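Underine Bench Cells: Frequently Asked Questions on Safe Operation

These answers apply to the two-arm bench cells in the Underine hall and to anyone who operates, resets, services or walks near them. They supplement the cell rulebook, revision 8. Where an answer and the rulebook disagree, the rulebook applies. Send corrections to Nkechi Balogun.

Scope and responsibility

Who is allowed to run a cell?
Anyone with a current operator card for that cell type. The card covers power-up, homing, teleoperated sessions, recorded playback and normal shutdown. It does not cover changes to joint limits, controller firmware or mounting hardware. Those need a service card. Visitors may watch from outside the floor marking and may not handle the leader arms.

Does the operator card expire?
Yes. It lapses after 13 months, or after 66 consecutive days without a logged session, whichever comes first. A lapsed card is renewed with the short practical test. The written part does not have to be repeated unless the rulebook has gone up a revision in the meantime.

Who decides whether a new task is allowed on a cell?
The cell owner, using the task sheet. Suleiman Ugwu owns the cells on the north side and Folasade Dauda owns the rest. A task sheet lists the objects, the expected arm paths, the gripper force setting and the stop conditions. Tasks involving heat, liquids, blades or glass go to both owners and are not approved on a single signature.

Is a separate risk assessment needed for each task?
No. The assessment for the cell covers any task that stays inside the listed payload, speed and object classes. A task outside any one of those classes needs its own assessment before the first powered trial. "We only want to try it once" is not an exemption.

Before powering on

What has to be checked at the start of a session?
Check the emergency stop first, by pressing it and confirming that both arms lose drive power. The arms must be supported in the rest position when this is done, as some joints have no brake. After that, check the base clamps, the cable runs, the gripper fingers and the tabletop. The full list is on the cell card and takes a few minutes. Initial the log when it is complete, before homing.

Why must the arms be in the rest position for the stop test?
A joint without a brake falls when drive power is removed. On these arms the drop from a raised pose is enough to bend a finger or trap a hand against the table.

What counts as a clear tabletop?
The only items inside the reach of either arm are those named on the task sheet. Phones, drinks, hand tools, spare fingers and paperwork are removed. Fixed scenery may stay if it appears on the sheet and its position has been recorded. An item that is on the sheet but not used in the current run still has to be placed where the sheet puts it.

Are there rules for tableware tasks?
Yes. Plates and trays must be unbreakable. Table knives are not used, including blunt ones. Forks are permitted under the light-force gripper setting, and they are placed by hand only while both arms are held. Utensils with bare metal handles are avoided where a colored handle is available, as operators working through a monitor lose sight of plain metal against a reflective surface.
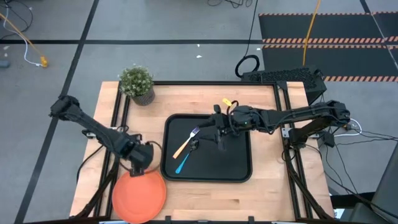 A plate or tray that slides during a run is a stop condition only if it reaches the edge of the table or enters the path of the other arm. Smaller movement is noted in the log and the run continues. Do not reach in to straighten anything while either arm is live.

Can both arms work over the same container?
Only where the task sheet says so. The default is one arm per container, with the idle arm held at its waiting pose. Shared-container tasks run at reduced speed, and the operator must confirm that self-collision checking is active for both arms. Self-collision checking does not know about the objects being held, so a long utensil in one gripper can still strike the other arm.

During operation

Where should the operator stand?
At the operator station, with the emergency stop within reach of one hand. If a second person is resetting objects, that person stands outside the table edge and in the operator's direct line of sight. The two of them use the spoken sequence in the next answer. Gestures are not a substitute.

What is the spoken sequence for a reset?
The operator says "holding" once both arms are in hold. The resetter repeats it, reaches in, makes the change, steps back and says "clear." The operator repeats "clear" and only then releases the hold. If either word is missed, start over.

Is hold mode a safe state?
Not for service work. Hold keeps the motors energized and relies on software. It is accepted for brief object resets on these cells because speed and force are limited at the controller. For work on fingers, cables, clamps or joints, drive power is removed and the switch is locked out.

Can a recorded session be left to play back unattended?
No. Obinna Okoro receives this question more than any other and the answer has not changed. Playback reproduces joint positions, and it has no information about an object that has moved or a person who has leaned in. An operator stays at the station for the whole playback, including overnight and Sunday sessions.

What should I do if a gripper closes on the table or on the rim of a tray?
Stop the session. Open the gripper from the station, not by hand. Raise the arm, place it in rest and inspect the fingers for cracks or a change in alignment. Log it as a contact event even if no damage is found. Three contact events on the same arm in one week call for a service check.

Floor, cables and surroundings

What do the floor markings mean?
Each bay has its own marking plan, posted at the bay entrance. Read the plan for the bay you are entering and do not assume that a line means the same thing in the next one. Markings that have lifted or worn through are reported the same day.

How should cables be routed?
Along the table structure where possible, with enough slack at the arm base for full rotation and a strain relief at the last fixed point. Slack must not hang where a moving link can catch it. Spare length is coiled and kept off walking routes. Cables that have to cross a walkway go under a cover — tape alone is accepted for one shift at most. Unused cables are disconnected at both ends and removed when the task is closed out.

Can controllers be placed next to the table?
Yes, with free space at the ventilation openings and no part of the case inside arm reach. Nothing is stacked on top of them.

Records

What goes in the session log?
Operator, cell, task sheet number, start and end times, contact events, stop conditions and anything replaced. Free-text remarks are welcome but do not stand in for the fields. The log held 2,124 sessions at the June review, and the most frequent defect was a missing end time.

Do near misses have to be reported?
Yes, on the same form as incidents. A near miss is any case in which a person was inside arm reach while drive power was on and hold was not confirmed. Reports go to Lionel Pilkington. The cell stays out of use until he or the cell owner releases it.

How do these rules relate to published standards?
The cells are treated as industrial robot applications, and the rulebook was drafted with ISO 10218 and ISO 12100 as references. Following the rulebook does not by itself establish conformity with either. Groups moving a task to another site need an assessment for the cell at that site.

Can I use the Bramwell quick-start sheet in place of the cell card?
No. The quick-start sheet was written for single-arm cells and leaves out the self-collision check and the reset sequence. Remaining copies should be taken down.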